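Clearing the Table, Day 26

Friday, November 29, 2024

I have been on a decluttering kick since August, which is a long time to be on a kick. The garage went first, then the hall closet, where I found 177 takeout menus and one good umbrella. What's left is the play food.

Play food arrives by the piece and leaves never. The first set was a Lurnley picnic basket, a gift, very tasteful. Then came the Flusterano market stall, which had 65 parts according to the box and considerably more according to my bare feet. After that people just brought produce whenever they visited, the way you'd bring wine.

My old system was a fabric drawer. Everything went in, the drawer went under the couch, and anyone who wanted a lemon had to excavate for it. So I switched to a clear plastic tub. It cost me $6 and I resent how well it works. You look at it, you see the lemon, you take the lemon. 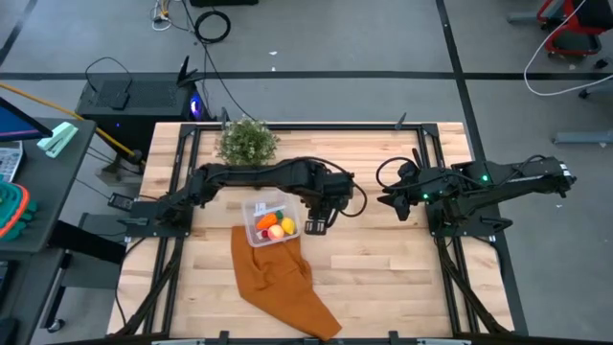

Carrot, lemon, peach. The plant stays.

The rule is one tub. If a new vegetable comes in, an old one goes to the donation bag, and I am not taking appeals on this. The carrot was safe from the start. The peach is pink and yellow and looks more like a peach than most of what I bought at the store this summer, so it made the cut too. The Zastis waffle went, and so did a gray thing we had been calling fish.

I do like a butcher-block top for sorting on. The stripes in the wood give you something to line things up against, if you're the sort of person who lines up toy fruit, and by day 26 I was.

Next week is puzzles. I have a Krajewska one with a lighthouse on the box that I've been told is complete, and I have my doubts.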